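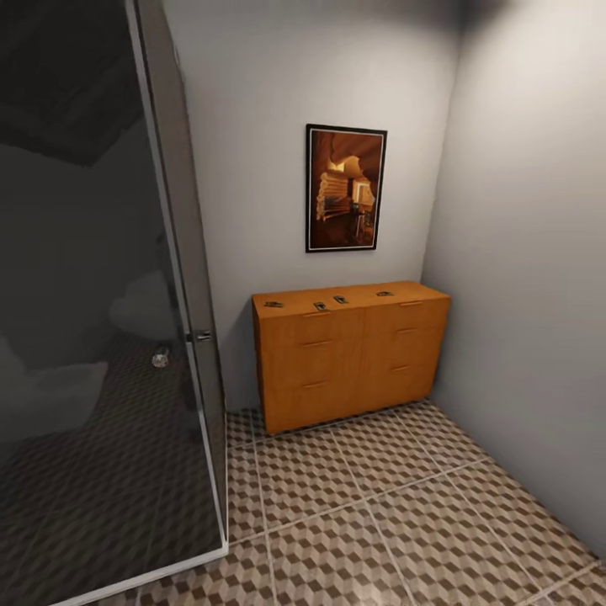
3 min read

October 2020 - Narkholm cell, bathroom room, setup and camera check

Picking this up where the last entry stopped. The Narkholm cell is the simulated bathroom we use for the two-arm robot, and most of today went into getting the cameras and the arm start poses back in order after the Tromon update. Nothing new was built. Writing down the settings so the next person doesn't have to dig them out of the run logs.

Room file first. I reloaded the clean copy and went over it from the room camera before spawning the robot. The small items on the chest of drawers came up resting on the top surface. In the old file one of them used to start a little inside the wood and get kicked out on the first physics step, so I let it idle for 400 steps and compared positions at the start and end. No drift worth noting. The tinted shower glass is still the slowest thing to render. I dropped the reflection quality one notch for setup work only. Put it back before recording anything.

Then the robot. The update reset the joint damping on both arms to the stock values, and with those the arms ring for a moment after every fast move. Our values were still in the Fodumholm config, so I copied them over by hand, left arm and right arm separately. Don't use the import button for this. It brings the gripper limits along too, and those are for the older fingers.

Wrist cameras took the longest. The mount offset is stored in the arm file, but the tilt is stored in the camera file, and only the arm file had been updated. So the camera was sitting in the right place and looking the wrong way, with too much of its own hardware in view. 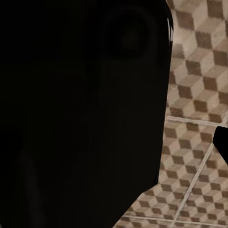
I worked through the tilt in small steps, saving a still at each one and writing the angle in the file name. Settled on 19 degrees from the mount face. Past that the view gains floor but loses the fingertips when the gripper closes, and we need both tips in view for the grasp check. The near clip distance also has to come down a bit, or the camera starts slicing through the housing when the wrist rolls. Both numbers are now in the camera file with a comment next to them.

One side effect to watch: the tile pattern confuses the marker finder. It wants to see corners everywhere in those cubes. I raised the minimum marker size and turned off the search below the knee line of the room, and the false hits went away in the runs I tried. Politis had the same trouble on their patterned floor and did it with a mask. Ours is simpler to undo.

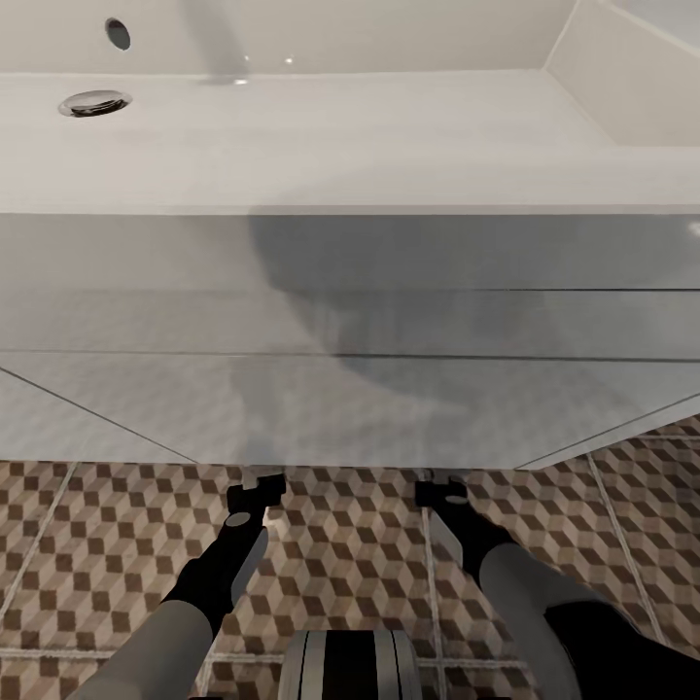 Start poses next. The low pose for drawer work was saved before the vanity was moved, and it needed a fresh set of joint angles for both arms. I drove them down one at a time with the step size at its smallest, left first, and checked contact force after each step. The place I care about is the lower edge of the cabinet front, where the gray fingertip pads come up close underneath. On a white glossy front like this one the contact is hard to judge by eye, so go by the force readout and stop at the first reading above zero, then back off 9 mm. I saved that as the low pose and ran it from home and back more than 200 times in a loop while I did the paperwork. No faults in the log.

Fingertip pads: friction value checked on both hands and set equal. The right one had been left high from the January tests.

Still open:
The right elbow passes close to the torso on the way home. It clears, but I would like a waypoint in there.
The head camera exposure is set for the darker room. The basin is bright and the drain is the only thing in it that tracks well.
Shadow quality is still on the setup setting, same as the reflections. Both go back up before recording.
The arm file and the camera file should share one version number. I will ask for that on the Tromon side.

Config saved to the shared folder under the Narkholm name, old one kept next to it. Left the cell at home pose with the sim paused.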